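Fusik Workroom Refit: Progress Report to the Bayram Fund
3 August 2024
Prepared by Recep Ersoy, Premises and Equipment

The grant awarded to the Fusik workroom was made for the purchase of tabletop storage, shelving and associated fittings. The present report covers the second stage of the work, during which the storage panels were brought into use.

Before the refit, small items were kept in drawers along one wall and had to be carried to the tables at the start of each session. The revised arrangement places perforated panels on the tabletops themselves, with removable hooks, so that items in regular use remain within reach of those seated there. The panels were supplied by Flendex and the shelving by Urka. Installation was completed in 11 working days, one day longer than planned, owing to a late delivery of fixings. 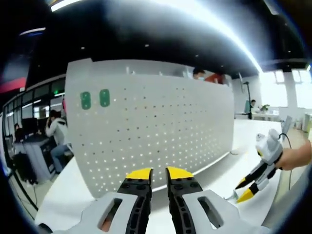

Why were the panels placed on the tables and not fixed to the walls?
The lease does not permit drilling into the walls on this floor, and panels on the tables can be moved when the room is rearranged.

Expenditure to date is within the approved budget. Of the £2000 allocated to panels and hooks, £300 remains unspent and is held for replacement hooks. Shelving and storage boxes were charged to a separate line of £1000, which has been used in full. Invoices have been forwarded to the Fund's office under separate cover.

Bảo Tô has taken responsibility for the layout of the hooks. Users were invited to comment on their height and spacing, and most requested that they be set closer to the left-hand side of the panels. Several also asked for a second type of hook suited to heavier items. A sample set has been ordered, and no charge will be made to the grant until it has been approved.

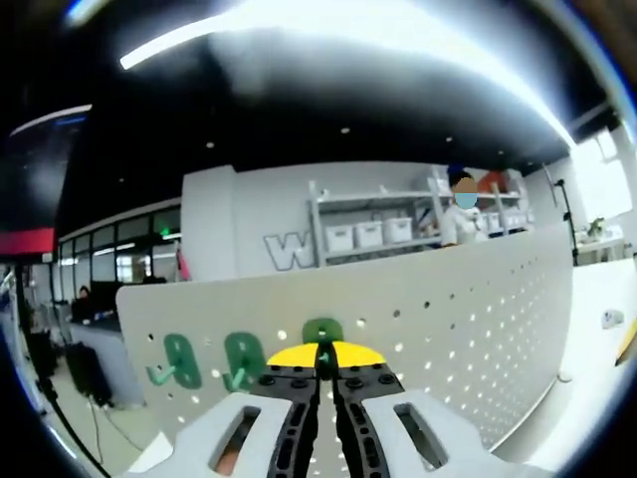
Green hooks on the perforated panel, with shelving and white storage boxes behind.

Two matters remain outstanding. The storage boxes have yet to be labelled, as agreement on the categories was reached only recently. Written guidance on returning items to the hooks at the end of a session is in draft and will be displayed in the room once Bảo Tô has reviewed it.

The Fund is asked to note the revised completion date of September for the labelling, and to confirm that the unspent sum may be carried forward into the next stage. A final statement of account will be submitted with the closing report.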